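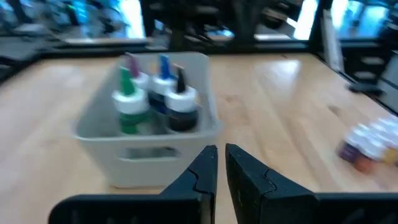 Handgelenkkamera beim Anfahren der Kiste, vier Flaschen drin, rechts die kleinen. Ziemlich verwischt, dazu unten mehr.

6. Oktober 2026, Sutis, Teleop-Tag

Also, heute wieder Vormachen per Fernsteuerung, Aufgabe "Flaschen in die Kiste". Ziel für das ganze Paket sind 300 brauchbare Durchgänge, und davon sind wir noch ein gutes Stück weg. Vormittags lief es zäh, nachmittags deutlich besser (Kaffee? anderer Stuhl? keine Ahnung).

Zuerst das Ärgernis: Ich bin viel zu schnell gefahren. Am Leader-Arm merkt man das überhaupt nicht, das fühlt sich gemütlich an, und dann schaut man sich die Handgelenkkamera an und alles ist Matsch. Gerade auf dem letzten Stück zur Kiste sollte man aber die Kappen sauber sehen, die Farben sind ja das Einzige, woran man die Flaschen von oben gut auseinanderhält. Ab Mittag habe ich vor der Kiste immer kurz gestoppt, bis zwei gezählt und dann erst abgesenkt. Sieht beim Abspielen ein bisschen albern aus, aber die Bilder sind viel besser! Episode 1857 kann man sich als Vergleich anschauen, die ist noch im alten Tempo.

Die Spiegelungen auf der Tischplatte nerven weiterhin. Wer morgen dran ist, bitte mal mit heruntergelassener Jalousie probieren und ein paar Durchgänge extra ablegen, nicht in denselben Ordner.
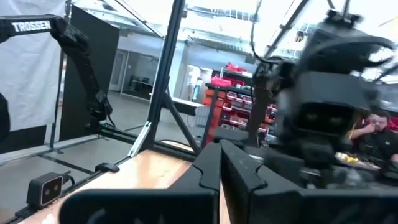

Rechter Greifer, Blick zum anderen Arm. Auf der Profilschiene die kleine Kamera mit den zwei Linsen.

Beim rechten Arm hatte ich vormittags das Gefühl, dass er beim Schließen nachhinkt. Habe den Greifer am Leader neu genullt und im Mägi-Recorder die Verzögerung angeschaut: unauffällig. Wahrscheinlich war ich es selbst, ich drücke am Ende immer zu zaghaft zu. Trotzdem im Auge behalten.

Die kleine Kamera auf der Schiene bitte NICHT verschieben, auch nicht "nur kurz zum Putzen". Die Extrinsik ist frisch, und ich habe wirklich keine Lust, die Kalibrierung diese Woche nochmal zu machen. Das Kabel dahinter kommt mir etwas lang vor, da gehört irgendwann ein Binder dran.

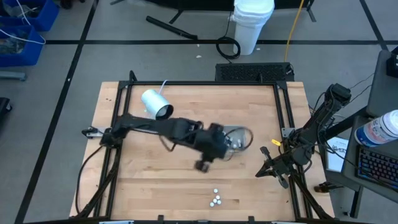
Probelauf mit den runden Teilen. Linker Greifer über der Metallplatte, rechter wartet offen.

Zwischendurch die Kleinteile ausprobiert, weil Grorthorpe danach gefragt hat. Aufnehmen, zur Platte, ablegen, das Ganze mit links. Macht Spaß, ist aber eine echte Fummelei - die Teile sind so flach, dass ich mit den Fingerspitzen fast auf dem Holz kratze. Drei Versuche habe ich verworfen, weil mir das Teil beim Anheben weggeflutscht ist. Vielleicht sollten wir solche Fehlgriffe doch behalten und nur markieren? Das Nachfassen danach ist ja eigentlich genau das, was der Arm lernen soll. Notiere ich als Frage für die Runde mit Virnunura.

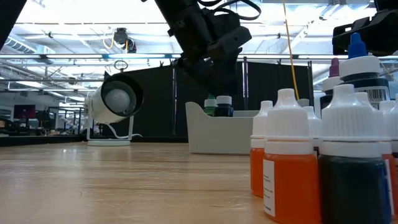 Für die Flaschen habe ich mir angewöhnt, die Startpositionen nach jedem Durchgang wirklich zu mischen, große und kleine durcheinander. Wenn ich müde werde, stelle ich sie sonst immer gleich hin, das sieht man in den alten Daten leider sehr schön. Und Kappen vorher festdrehen!

Offen für morgen:
Verwischte Durchgänge vom Vormittag durchsehen und aussortieren
Jalousie-Test
Kabelbinder besorgen
Greifer rechts nochmal nullen, bevor es losgeht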